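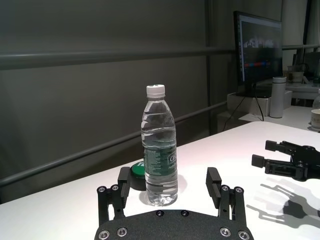
Monday, April 12, 2010

So I finally went and did it. After two years of saying "next spring" every time the old wagon wouldn't start, I bought a van. A used Mosoti, dark blue, one previous owner, with a dent over the back wheel that I've decided I like.

I'd been looking since February, mostly at night on the computer when I should have been asleep. My first plan was to get something small and cheap on gas, and I drove two of those. One was fine. The other one had a driver's seat that only went back as far as my knees would let it, so I sat there like a folded lawn chair while the salesman talked about cup holders.

Then Nassoro Odera from work told me his cousin was selling the Mosoti over in Bollum. I'd never thought of myself as a van person! But I've got the two dogs, and my mother's wheelchair on weekends, and I'm forever hauling somebody's couch. The drive out there is 75 miles each way, so Peiyu Xia came along to keep me company and to stop me from saying yes to the first price. She's good at that. She got down on the gravel in her nice jeans and looked underneath with a flashlight before I'd even found the hood release.

No rust to speak of, apart from a little on the exhaust hangers. The tires were mismatched (three of one kind, one of another, and the odd one was the newest). The engine started right up and didn't make any of the noises I've gotten used to from the wagon. I took it out on the county road and it got up to speed without complaining, though it does lean in the corners more than I expected. You sit up so high! I kept looking down into other people's cars.

We went back and forth on the price for a while and he came down a bit once Peiyu brought up the tires. I'm not going to say what I paid because my brother reads this.

The part I didn't plan for was the timing belt. There was no record of it ever being done, and with the miles on it that made me nervous, so I took it straight to the Astent garage the next morning. They had it for two days. The bill came to $679 with the water pump, which they said to do at the same time since everything was already apart. I grumbled and paid. They also found that the rear wiper motor is dead. That can wait till I've recovered.

Mileage so far is nothing to brag about. I filled it up at Clornirano, drove my usual week, and filled it up again, and it's thirstier than the wagon by a good bit, mostly in town. On the highway it's better. I'm trying to take my foot off the gas sooner when I see a red light coming, and we'll see if that does anything.

Things I still want to sort out — floor mats, a cargo net, some way of keeping the dogs from climbing into the front. The radio only picks up AM on the left speakers. If anyone has taken the dash apart on one of these, please tell me how the trim comes off, because I pulled on it last night and heard a crack and stopped.

The wagon is still in the driveway, by the way. $100 and it's yours, but bring a trailer.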